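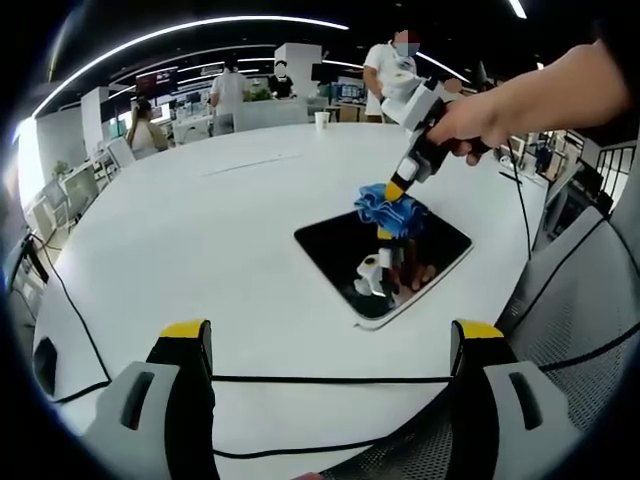
Wiping the screen with a blue cloth

Cleaning the Table and Screen

A clean screen on a big white table looks fantastic, and it only takes a few minutes!

1. Fold the cloth into a loose pad and start at the top of the screen. Light pressure is plenty.

2. Work out to the rim - smudges love to collect there - and let the cloth run over onto the tabletop. 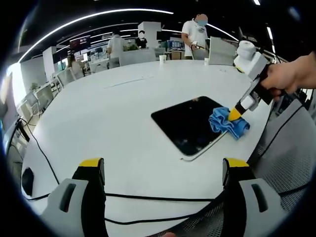
3. Shake out the cloth, then go over the white surface in long strokes.

CAUTION: Never spray cleaner near the cutout. Dampen the cloth instead, well away from the table. 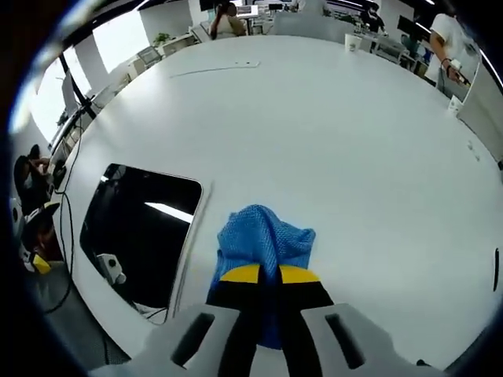 Cables can stay where they are, just lift each one and wipe beneath it. Then give the whole top one last dry pass and enjoy that shine!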